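Why Did the Robot Drop the Bag?

A story about a mistake, and what we learned from it

Hello, young readers! My name is Vsevolod Shevchuk, and I work with robot hands. Many children think that robots never make mistakes. Today I will tell you about a robot which made the same mistake again and again, and how we found the reason.

Our robot is called Grornis. It has a hand with only two fingers. You have five on each hand, so you are already richer than Grornis! A robot hand with two fingers is called a gripper. It closes on a thing from two sides, like you do when you pick up a pea with your thumb and your first finger.

We wanted Grornis to learn a boring job — taking trash out of a wastebasket and putting it in a bigger bag. For you this is easy (even if you do not like to do it). For a robot it is one of the hard jobs.

What went wrong

On 18th January we let Grornis work the whole day. It tried to pick up a piece of trash 3,671 times during all our tests, and many of these tries were good. Paper balls were fine. Hard boxes were fine. But with thin plastic bags there was trouble. Grornis closed its fingers, lifted its arm, moved to the side and opened the fingers over the big bag. It reported to the computer: "Done!" But the plastic bag was still lying in the wastebasket.

So there were two faults, and it is important to see that they are different. The first fault is that the bag slipped out. The second fault is that Grornis did not know about it. I think the second one is worse. If you drop your spoon, you notice and pick it up again. Grornis went on working with an empty hand, and it was very proud.

How does a robot feel?

Your fingertips have many tiny sensors under the skin. They tell you if a thing is soft, sharp or slipping away. Grornis has only one simple way to know. It measures how far its two fingers are from each other after they close. If there is a gap, the robot thinks, "I am holding something." If there is no gap, it thinks, "My hand is empty."

Now take a thin plastic bag and press it between two fingers. How big is the gap? Almost zero! To make the robot accept thin things, one of us had changed a number in the program. After this change, Grornis believed that it was always holding something. The number was small, and we did not check it well enough. The mistake was made by people, and the robot only followed it.

How people teach the job

When a robot is bad at a job, it needs to see good examples. A person takes a gripper in the hand and does the job slowly, and a camera on the gripper records everything. A wastebasket with many different things in it makes a good lesson. The blue finger pads have ribs, a little like the bottom of your sports shoes, and they come in at an angle, one from the left and one from the right. Inside there are plastic bags in pink, red, white and yellow-green, a crumpled purple wrapper, and more things pressed close together. Think about which one you would take first, and where you would put your two fingers.

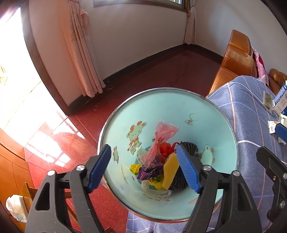 How we repaired it

First we put the number in the program back to its old value. Then Grornis understood again when its hand was empty, but it said "empty" also when it was holding a thin bag. This was safer, but it was not yet good.

After this we taught it to look. Now, when Grornis lifts its arm, it stops for a moment and uses its camera to check between its fingers. If it sees plastic there, it continues. If it sees nothing, it goes back and tries again. We also taught it to take a thicker fold of the bag, and not only the thin edge.

In March we repeated the test with 122 thin bags. Grornis dropped 35 of them, so it is still not perfect. But each time it noticed, and it went back.

Rules for being near a robot

A robot that does not know what is in its hand can also not know that your finger is there. For this reason we have rules in our workshop, and they are for adults too.

Never put your hand between the fingers of a gripper, even if it is standing still. It may be only waiting.

Do not try to help a robot by taking a stuck thing away from it. Call an adult, who will stop the machine first.

Learn where the red stop button is before the robot starts to move.

Tie back long hair, and leave scarves and loose strings away from the moving parts.

Try it at home

Ask an adult for a clean sock, a sponge, a sheet of paper and a pair of kitchen tongs. Put all the things in a bowl. Close your eyes and take out one thing with the tongs. Before you open your eyes, say what you are holding, or if you are holding nothing at all.

Write down your answers, the wrong ones also. My own first answer was "sponge", and my tongs were empty.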